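Open house at the Loder place, and a long drive home

Posted 8/9/21

So I finally went to see the Loder place! If you've been reading along you know I've had the listing open in a tab since January, back when the price was silly and the photos were mostly of fog. They dropped it, they announced an open house, and I was in the car before I'd finished my coffee.

First thing, the road. The listing says "easy access" and I guess it is easy if you like gravel. You turn off by the feed store, go past the Mudari farm (big green gate, very loud geese) and then it's uphill all the way. My little hatchback made it fine but I wouldn't want to try it in ice. Valentyna Symonenko, who was showing the place, told me the county plows as far as the gate and after that you're on your own.

There were already four cars in the yard when I pulled up, so I'm not the only one with that tab open. Valentyna was lovely, by the way. She didn't follow anybody around, she just stood on the porch with a folder and answered things. I asked a LOT of things.

The house is 2225 square feet over two floors, and the upstairs is the part that isn't done. The framing is up, the wiring is in, and then somebody stopped. No drywall in two of the bedrooms, and the bathroom up there is a drain and a dream. Downstairs is livable right now. The kitchen has good deep cabinets and a window over the sink that looks straight down the valley, and I stood there for so long that a couple had to ask me to move so they could try the faucet. (Good pressure! It's a well, 70 feet deep, tested last winter, and the paperwork was in the folder.)

I did not love the stairs. They're steep and there's a turn right at the top, and my knees had opinions. Thaddeus Esposito was there too. He built my sister's deck and I trust him completely, so I made him come up and look at the roof from the inside. He said the rafters are fine but there's an old stain by the chimney and he'd want the flashing looked at before anyone signed anything. He thought the upstairs could be finished in a season if you did your own painting. I can paint. I'm a terrible painter but I can paint.

Then we all trooped outside to see the land, and that's where I got a bit weak. There's an orchard, very overgrown, mostly apples, and a flat piece behind it where the old owners had started marking out a guest cottage. The strings are still up. Grímur and Sigrún Hauksdóttir, who own the next parcel over, had walked across to be nosy (their word) and told us the flat piece stays dry even in spring. They also said the internet is awful.

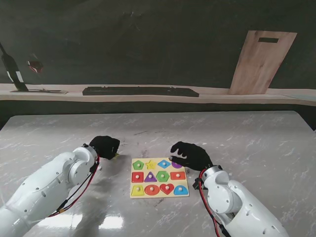
I keep going back and forth on how many rooms I'd really use up there. Three bedrooms for one person and a dog is a lot, and I had it all planned on the drive home that one would be an office and one would be for guests. Then I thought about my nephews, who would be up every summer, and the room with the morning sun turned into a playroom in my head before I'd reached the highway. Low shelves, a rug, a wooden puzzle like this one with a knob on every bright piece, all the stuff that survives being thrown. So now I need the guest cottage too. You see how this goes.

Money, for those who always ask. Taxes were $2997 last year, which is more than I pay now but I also don't have an orchard now. Insurance I haven't priced yet. Kolbrún Sveinbjörnsson at my credit union is going to run some numbers with the renovation loan folded in, and she's warned me that lenders get fussy about unfinished second floors.

Valentyna says they're taking offers through the end of the month. I'm going back up with Thaddeus and a longer ladder first, and I want to drive that hill in the rain. If anybody knows a good chimney person out that way, please leave a name in the comments!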